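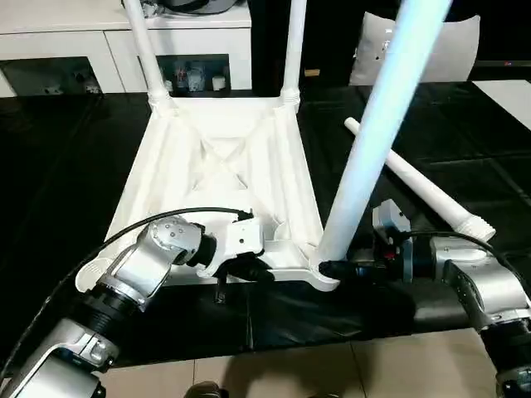 Getting the House (and the Suitcase) Ready for a Cruise

We're leaving in May for eleven nights on the Planda, and my kitchen counter already looks like a yard sale. I love it! I'm one of those people who enjoys the getting-ready part almost as much as the boat, and after a few of these trips I've built up a pile of little house habits that make leaving easier and coming home a whole lot nicer. A few of you asked me to write them down after my post on cabin laundry, so this is me emptying out my notebook. It's long. Get a coffee.

Start with the fridge, and start early

I quit buying big groceries ten days before we go. My husband calls it the weird dinner season, and he's right, there was a night last year that was tortellini with pickled beets. But the fridge ends up nearly bare, and then I can pull the shelves and wash them in the sink with dish soap and a little baking soda (warm water, never hot on cold glass, I've cracked one). Leave an open box of baking soda on the middle shelf. Ketchup, mustard and jam can stay. Milk can't, I don't care what the date on it says.

Half an onion, half a pepper, the last of the celery: chop it all together, freeze it flat in a zip bag, and write SOUP on it. You will be so happy to find that bag on your first night back, when nobody in the house wants to drive to the store.

The freezer cup

You've probably seen this one. Freeze a cup of water solid, set a quarter on top of the ice, and leave it in the freezer while you're away. If the quarter is still on top when you get home, good. If it's sunk to the bottom, the power was out long enough for things to thaw and refreeze, and the chicken has to go. We came back to a sunken quarter once after a storm took out half of Hollis for two days, and I threw out $187 worth of meat and fish. Hurt my feelings, but I'd have cooked it otherwise!

Drains and the disposal

Run the disposal with ice cubes and a handful of coarse salt, then plenty of cold water. Do this the evening before, when you can still stand there and sniff. Pour a glass of water down any drain you don't use much, like the basement floor drain or the guest shower. The trap dries out when it sits, and that's where the smell comes from. For a longer trip I add a spoonful of mineral oil on top of the water in the floor drain, which slows the drying down.

And empty the dishwasher filter. I forgot on our first cruise. I've never forgotten since.

Water off, if you can

Our main shutoff is behind the washing machine, and it took me an embarrassing number of years to learn that. Go find yours on a boring afternoon. If it's stiff, don't put a wrench on it and lean, get somebody in to look at it. In the winter we leave the heat at 50, open the cabinet doors under the kitchen sink, and shut the water off anyway. If you have a sprinkler system or a boiler that needs a supply, ask before you copy me.

Houseplants

I've tried the wine bottle upside down in the pot. I've tried the shoelace in the bucket. The shoelace wins, as long as it's cotton and you soak it first, and as long as the bucket sits higher than the pots. What works best for my ferns, though, is the bathtub. Lay an old towel in the bottom, wet it through, set the pots (the kind with drain holes) right on the towel, and leave the blind up. They looked better when I got back than when I left them. Succulents get ignored, same as always.

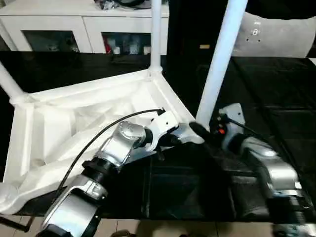

Move anything in a south window back a few feet, too. I lost a very nice African violet to one sunny week with the shades open.

Packing off the ironing board

My back is not what it was, so I pack standing up. I put the ironing board at its full height next to the bed and lay everything out along it, one outfit per day, shoes underneath on the floor. When the board is full, I'm done. It's a brutal little limit, and it keeps me from bringing four cardigans.

Roll the knits, fold the linen. Dry cleaner plastic between the folds of a nice dress helps more than any gadget I've bought. Stuff socks into shoes, and put the shoes in shower caps, soles down. I keep a roll of painter's tape in my suitcase all year, and I'd give up my travel pillow before I gave up the tape. It closes a rattling cabin drawer, it hems a pair of pants for one dinner, it picks lint off a black jacket, and it peels off clean.

Magnets are my other favorite. On every ship we've been on, the cabin walls held a magnet, so I bring a handful of the hook kind for hats and lanyards and wet swimsuits. Check your own cruise line's list of what's allowed before you pack anything with a plug on it. The rules change, and I had a surge protector taken away at the gangway in front of a long line of people.

Toiletries without the leak

Unscrew the cap, lay a square of plastic wrap over the opening, screw the cap back down over it. I buy the 20 pack of little Plodis bottles at the hardware store in Retbridge, and they've been fine, but I still use the wrap. Squeeze a bit of air out before you close each one if you're flying to the port. Powder detergent goes in an old spice jar with a shaker top. Label it, please! I once had to explain a jar of white powder to my mother-in-law, who had sprinkled it on her melon.

The last morning

I keep a list taped inside the broom closet and cross things off in pencil, then erase it for the next trip. Yours will be different, but mine goes:

Trash out, including the little one in the bathroom
Toaster, kettle and coffee maker unplugged
Washing machine door propped open
Toilet lids down
Sponge thrown away
Clean sheets on the bed
Thermostat
Back door, then back door again

The clean sheets are the one I'd fight for. You come in the door still swaying a little, you've got a suitcase full of damp things and sunscreen on your glasses, and there's a made bed waiting. The laundry can sit till morning.

Coming home

If the suitcase smells like boat, wipe the lining with a cloth wrung out in half vinegar and half water, and leave it open in the sun for an afternoon. Crumpled newspaper inside it overnight takes care of the rest. Salt spray on sunglasses and zippers just needs a rinse in plain water, then a little candle wax rubbed along the zipper teeth.

Next up I'll be writing about what I do with all the souvenir dish towels. My drawer no longer shuts, so if you've found a way to use them besides drying dishes, leave me a comment!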